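An open afternoon at the Hilthorpe workshop

Covadonga Llorente starts her demonstrations without a speech. She switched on the arm at two o'clock, checked that everyone was behind the tape, and let it run for a while before she said anything. By then the questions had started on their own.

Llorente runs the small automation lab at Hilthorpe, and the April open day is the one time in the year when people can walk in off the street. She says the first question is nearly always about speed. "They've seen car factories on television," she told me. "They expect it to be a blur. We run ours slowly because we want to see what it's doing, and because there are people in the room."

The lab's current project is called Dovano. It is about teaching an arm to handle objects of different shapes on a flat surface without being given a separate set of instructions for each one. For that they use ordinary shape-sorter blocks. Llorente said she went through several kinds of test object before settling on them. "Machined parts are nice, but they cost money and they hurt when they land on your foot. You can buy blocks anywhere. If we lose a star, I go to the toy store."

I asked whether a star was harder than a cube. "It depends on which way it's facing," she said. "A cube gives you flat sides. With a star you can come in at a bad angle and it turns on you. Hearts are the same. We spent 3 weeks on hearts."

The arm works over a maple board laid on a blue pegboard table. The pegboard was there before the project and is used for bolting things down. The board was her own idea, after she found that the holes confused the software that looks for edges. "It kept finding little round objects," she said. "They were holes."

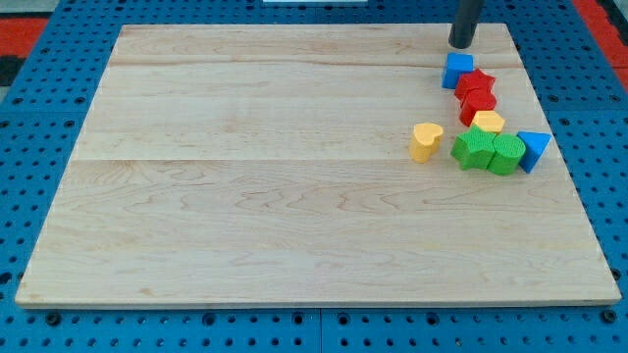

Erdal Bilgin wanted to know what happens when two blocks are touching, and whether the arm can tell them apart if they are the same color. Llorente said that was a fair question and that the answer was sometimes. Two red blocks side by side can be read as one large red block, and then the grip is planned for something that doesn't exist.

"We could spread them out and get a better score," she told him. "Then you'd have a system that works on a tidy table. I don't know many tidy tables."

The score is kept by Rodrigo Campos, who was at a desk near the door with a laptop and a sheet of paper. He logs every attempt in both places. Before the open day the count for the month stood at 196. He would not give me a success rate. "It changes with the layout," he said. "If I give you one number you'll print it."

Llorente would like a second arm next year so that one can set up the blocks while the other works. At the moment that part is done by hand – mostly by her. She also wants to try softer objects, starting with cloth bags.

The second demonstration was due at four. She had 16 names on the list for it and room behind the tape for a few more.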